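The Tiger on Page 27

I found the book in the charity shop on Nandlow high street, wedged between a fondue set and a stack of jigsaws. Tales of the Himivo Forest, deluxe edition, with all the pop-up bits still in it! I'd had the same one as a child, until my brother fed most of the crocodile to the dog. I paid the money without even haggling (I never haggle, I just sigh and pay) and carried it home under my coat.

The tiger was on page 27. You pulled a paper tab and he came out of the bamboo, yellow teeth and all. I pulled it that first evening, over my tea, and out came the bamboo and a very neat gap. 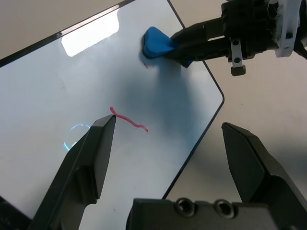
Where the tiger was

He was on the landing, as it happens. About the size of a cat, flat as an envelope, and very cross.

"You folded me the wrong way," he said.

"I've only just bought you."

"In 1988, or whenever it was. Page 27. You had jam on your hands."

Well, that was a bit of a shock, and I sat down on the top stair. I turned to the front of the book and there it was, a small brown thumbprint on the title page. Mine. He told me his name was Ambrose, which isn't in the story at all, and that he'd been through five houses and one flood and would like a biscuit. 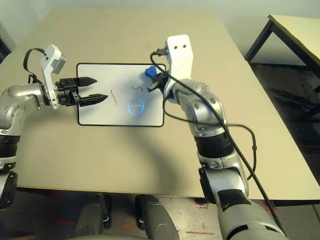 What Ambrose wanted

He wanted a better ending. In the book he gets chased over the river Tokanero by the whole village, and that's him finished, last page, drums and a sunset. He'd been chased 637 times, he said, and he was tired of getting his feet wet.

So we sat up at the kitchen table until gone two, me with a biro and him standing on the butter dish giving orders. We let him keep the river. We gave him a boat, then a small house on the far bank, then (he was very firm about this) a goat for company. I said surely he'd eat the goat. He looked so hurt that I wrote it down as a friend.

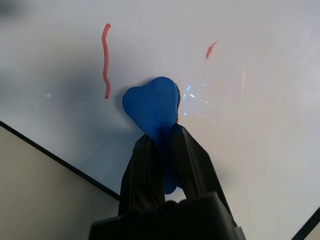 Red pen on a white board.

In the morning the kitchen was quiet and the butter had tiny dents in it. I opened the book at page 27 and pulled the tab. Out came the bamboo, and behind it the river, and right at the back a little paper boat I'd swear was never there before, with two pairs of ears showing over the side.

I've put it on the high shelf, away from the dog.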